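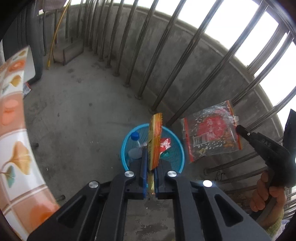
Shelf Life on the Eighth Floor
What heat, salt air and thin concrete do to a balcony

A balcony is the hardest-working slab in an apartment building and usually the thinnest. It gets rain from above, spray from the side and, in most older buildings, heat from the rooms behind it. The floor inside the apartment may go sixty years without a crack worth recording. The part that sticks out past the wall often needs repair in half that time.

The reason lies in how it is held up. Most balconies built before 2000 are cantilevers, meaning the slab is fixed along one side only. Under load the top surface is stretched and the underside is squeezed. Concrete handles squeezing well and stretching poorly, so the steel bars that carry the load have to sit near the top. That puts the most important steel closest to standing water.

Fresh concrete protects steel chemically. It is strongly alkaline, and in that condition a thin film forms on the bar and stops rust. Carbon dioxide slowly works inward and lowers the alkalinity. Chloride from sea air or deicing salt is a different problem, as it can break the film even where the concrete is still alkaline. Once rust starts it takes up several times the volume of the steel it replaces. The cover cracks, more water gets in, and the rate climbs.

Stasano, a housing block of 2777 apartments in four towers, shows most of the common faults. Its drawings call for two inches of cover over the top steel. Cores taken in June found far less than that on the windward side, where bars had been walked down during the pour on some floors and left too high on others. Bars set too low have plenty of cover, but the slab loses strength it was designed to have. Neither error can be seen from a chair on the balcony.

Drainage made things worse. A balcony floor should fall away from the building by 2 percent. Several at Stasano had been tiled over by past tenants, and the tile beds had flattened the slope. Water sat against the door sill and soaked into the joint, where the bending force is greatest.

Railings are the other weak point. A post set into a pocket in the slab leaves a ring-shaped joint that opens and closes with temperature. Grout shrinks, water enters, and in cold climates it freezes there. Zirnero, the contractor on the Stasano repairs, now mounts replacement posts on base plates with a raised pad under each one, and seals the anchor holes before the plate goes down. The method adds labor. It also allows a single post to be changed without breaking out concrete.

Inspection starts with simple tools. A hammer or a dragged chain gives a dull note where the surface layer has come loose. A cover meter finds the bars. Dust drilled at stepped depths is tested for chloride, and an indicator spray on a fresh break shows how far the alkalinity has dropped. Half-cell readings, taken with a probe on the surface and a wire clipped to the steel, map where corrosion is likely — though wet slabs can give misleading values and should be read with the other tests.

Repair means cutting behind the bar, cleaning it to bright metal and patching with a mortar of similar stiffness. A patch that stops at the visible rust often fails at its edge, where old salty concrete meets new. At Lirkulora, a smaller block up the coast, patches of that kind lasted eight years before the same slabs were opened again. The second contract specified removal well past the last rusted section, with zinc anodes tied to the bars along the edges.

Coatings come last. A traffic membrane keeps water out of the top, but the underside should be left able to breathe, so that moisture already in the slab can leave. Many owners paint both faces with the same product and trap it.

The Nanayakkara tower, the last of the four at Stasano, is scheduled for membrane work once its soffits have been stripped.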